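Section 4. First fold

Do this only after both arms pass the homing check in Section 3. If one of them failed and you are here anyway, Yvonne Wainwright would like her fuses back.

1. Clear the table. Screws, coffee and the hex key you were looking for all count as things to clear.

2. Check the cables. Each one should follow its arm with enough slack for the full reach. Tug the clips gently - a clip that pops off now would have popped off later, at speed.

3. Lay the cloth flat between the arms. Use something thin and brightly colored. The Trindau software finds a white sheet on a white table about as well as you would in the dark.

4. Set the speed to 36 and the grip force to 80. The menu lets you enter 300 for either one. Don't.

5. Open both grippers and bring them in low over the table, one arm at a time.

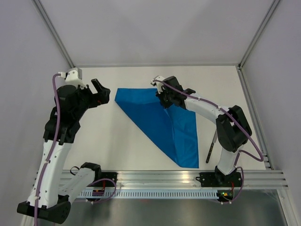
6. Press Run and keep one hand on the stop button. The other hand stays outside the walls, however badly the corner needs straightening.

CAUTION: The arms do not know you are there. Power down before reaching in.

NOTE: Thin fabric likes to slide. If the layers drift apart, drop the speed and start again from step 3. Sota Fukuda's notes on slippery cloth are in the Holley binder, under "Grievances."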